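Home | Issues | Authors | Submit | Search

4.2 Changes in task content at the Rurkham site

Before the changeover, operators at Rurkham placed mixed goods on the packing line by hand. Under the Tiltix system, the arms place the goods and the operators supply the demonstrations from which the arms are trained. The same people hold both jobs; the contracts were amended in October and the pay grade was left unchanged.

Demonstrations are recorded with hand-held two-finger grippers. Each operator completes 50 demonstrations per shift, in two blocks separated by a break. A demonstration is rejected if the object leaves the fingers before the target position is reached, or if the tool is moved faster than the arm can follow. Rejected demonstrations do not count toward the shift total, and this rule was the most frequent subject of complaint in the interviews.

Part of the work has moved off the line. Operators may record in furnished rooms, where household goods stand close together and have not been sorted by size or shape. The Grindier scheduling tool assigns the room and the object list but does not specify the order of work. Operators reported that they chose the order themselves and that they had not been able to do so on the line. Supervisors, by contrast, described a loss of oversight: the tool reports the number of accepted demonstrations and gives no account of how the time between them was spent.

Physical load also shifted. Lifting decreased, while sustained grip and wrist rotation increased. Seven operators asked for a lighter tool. Crowded surfaces such as the one in Figure 2, where bottles, jars and packets stand against the wall behind a patchwork cloth, require the wrist to be held at an angle for longer than an open surface does. 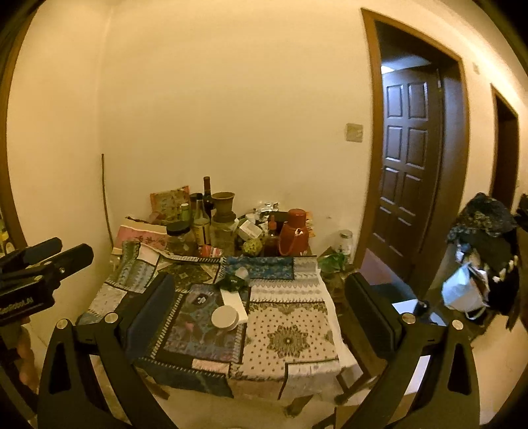 Figure 2. Gripper fingers in front of a crowded tabletop; a second gripper and part of a hand at left.

Faith Owino objected in her interview that wrist angle was the smaller problem, and that the rejection rule made operators grip harder than the task required. She asked that rejected demonstrations be credited at half value. The request was under review when the interviews closed. We have no force measurements with which to test her account, but it agrees with the complaints noted above.

Related items
Sæther: shift planning after line automation
Grip and fatigue in hand-held tool work
Pay grades and changed task content
Scheduling software and supervisor oversight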